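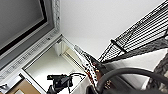 Can I keep sourdough starter in the fridge for the whole of June without feeding it?
I will be away for the month and there is no one at home. The starter is three years old and made with rye flour. At the moment I feed it every Tuesday, 60 g of flour and 60 g of water. I have read very different opinions and I would not like to lose it.

Citlali Beltrán

A month in the fridge is fine for a healthy rye starter, if you feed it shortly before you leave and make it thicker than usual. I would take a spoonful of the old starter, 100 g of flour and only 60 g of water. Let it stand in the kitchen for one or two hours, then put it in the coldest part of the fridge. The lid should lie on the jar but not be screwed tight.

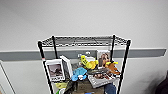
When you come back there will probably be a grey liquid on top. It smells sharp, a little like nail varnish, and you can pour it away. Pink or orange colour is a different matter — then the whole jar must go in the bin.

After this, feed it twice a day at room temperature until it doubles again. Mine needed three days when I returned from Brestberg last year. Please do not bake with it on the first day, the bread will be flat and very sour.

Uwe Ruppert

Dry it, much safer. Spread it thin on baking paper, wait until it breaks like a biscuit, keep in a jar.

Ayman Saliba

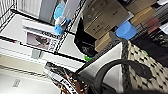

Kelly Rudd: Ayman, how long does the drying take? I tried it once in Wemlow in wet weather and after two days it was still like leather in the middle.

Ayman Saliba: Too thick, I think. One day is enough for me, with the window open. Do not use the oven, also not at the lowest setting.

Citlali Beltrán: Thank you to all. I will do both — the thick one in the fridge and a small part dried, in case the electricity fails while I am away.
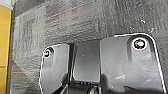
Similar topics
Rye starter smells of acetone after feeding
How to change a starter from wheat to rye
Freezing starter, up to 600 g at once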